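Farkden Public Library
Young Readers' Fact Sheets
Rocks and Minerals: Where Does Marble Come From?

Marble is a kind of rock. People have used it for thousands of years to make statues, floors, steps and the tops of tables. It begins its life as a different rock, called limestone.

Most limestone forms at the bottom of warm, shallow seas. Shells, bits of coral and the remains of very small sea creatures settle there in layers. Over a long time the layers are pressed together until they become solid. If the limestone is later buried deep inside the Earth, heat and pressure change it. The tiny grains grow into larger crystals that lock tightly together. The rock is now marble. Scientists call a rock that has been changed in this way a metamorphic rock.
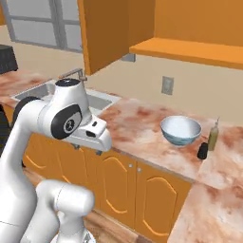

Does the limestone melt when it turns into marble?
The rock stays solid the whole time. It becomes hot enough for its crystals to change shape and size, but if it melted completely it would no longer be called a metamorphic rock.

Why Marble Has Colors

Pure marble is white. Other colors come from small amounts of other minerals that were mixed into the limestone. Iron can turn marble pink, red, yellow or brown - the same iron that makes an old nail rusty. Green marble often contains a mineral called serpentine. Gray and black marble may contain carbon from plants and animals that lived long ago.

The lines that run through many pieces are called veins. Some formed when the rock cracked and water carried minerals into the gaps.

From the Quarry to the Home

Marble is cut from the ground at a place called a quarry. The quarry at Pallow is 25 miles from the library and supplied the stone for the front steps of this building. Workers there cut large blocks with wire saws. The blocks travel by truck to the Kvam stone yard, where they are sliced into slabs and polished.

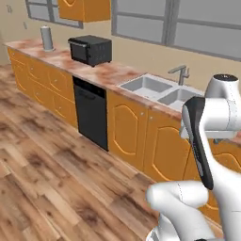 A kitchen countertop with a marble-like pattern in pink, beige and reddish brown.

Taking Care of Marble

Marble is softer than granite and can be scratched. Lemon juice and vinegar are acids, and they leave dull marks on a polished surface. Spills should be wiped up promptly with a soft cloth.

Words to Know

Crystal: a solid whose tiny parts are arranged in a regular pattern.
Quarry: an open pit from which stone is cut.
Slab: a wide, flat piece of stone.

Visit the Collection

The Verneo Room on the second floor holds 2,434 rocks, minerals and fossils. Children under the age of eight must be accompanied by an adult.

Fact sheet last reviewed: March 19, 2019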